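Steaming buns on a table instead of the stove

kincaid_noemi
Posted May 11, 2019

I want to move my bun steaming off the stove and onto the work table, where my laptop already lives. The table is the only free surface I have. My worry is steam getting at the computer. How far apart do you keep yours? I follow the recipe on screen and don't want to print 37 pages of notes.

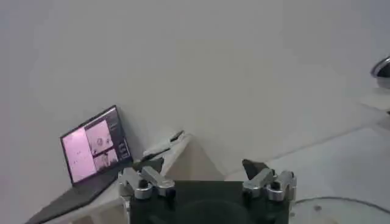 Keisha Yazzie: Put the laptop on a chair. Steam goes up and sideways when you lift the lid, and keyboards don't like it. I lost one that way in September.

cletus_f
I disagree. Mine has sat at the other end of a long table for years with no trouble. Tilt the lid away from it and you're fine.

Keisha Yazzie
A long table, sure. Hers may not be long.

kincaid_noemi
OK, the laptop can go on a chair once the water is on. Next question is crowding. My buns stick together if I do too many.

Haf H.
Leave two fingers of space between them, and cut paper squares for the bottoms. I oil the tray and skip the paper, but my husband says they tear.

cletus_f
Paper every time. Oil does nothing.

kincaid_noemi
Dough is the Pirska recipe, 50 grams a bun, second rise on the tray. I used to pile the finished ones in a bowl and the bottom ones got squashed. A wide plate beside the pot works better for me - three buns sit on it with no stacking, and the glass lid lies flat on the other side. I do wish the tray had no post in the middle, it takes up room where a bun could go.

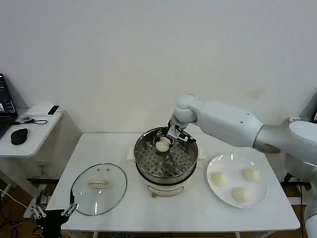 Ezekiel Q.
Buns go in a ring on mine. The middle cooks unevenly anyway.

Haf H.
Not in my steamer it doesn't.kincaid_noemi
I'll try the ring next time, with paper under half of them and oil under the rest, and post how they come off the tray.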